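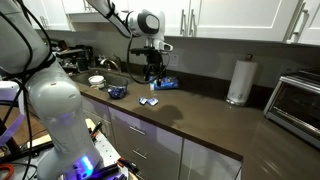 The shortlist for the Jetilby Prize for short fiction is out, and I'm thrilled to say there are four books on it this year, up from three last time. If you've missed it until now, the Jetilby is for story collections from small presses, the kind that get one shelf near the back of the bookshop if they're lucky. This year's theme was work, in any form the writers fancied, so there's plenty of shift work, night cleaning and farm labour, and one whole book where the machines do most of the talking. 

That one is The Patient Hand, from Clanex Books, and it's my favourite of the lot. I read it in two sittings and missed my tram stop during the second. Also from Clanex is Salt Roster, set in a fish cannery over one long winter. Bilyk Press has got in with Other People's Kitchens, which I'm halfway through and enjoying, although the title story goes on a bit. The last spot goes to Trirkov Editions for Low Season, a first book about a caravan park. I haven't been able to get hold of a copy yet, so if your local has one, grab it before I do.

The judges read the entries without authors' names attached, same as last year, and their comments on each book are up on the prize website. They're worth a look, especially the ones for Salt Roster, where you get the feeling there was a decent argument.

The winner will be announced later in March at the Bilyk Press bookshop, with readings from all the shortlisted writers beforehand. Doors open at 8 pm, entry is free and you don't need to book, but it's a small room and the chairs went fast last time, so I'd get there early. I'll be the one up the front with a program and far too many books under my arm.

Posted Mar 6, 2020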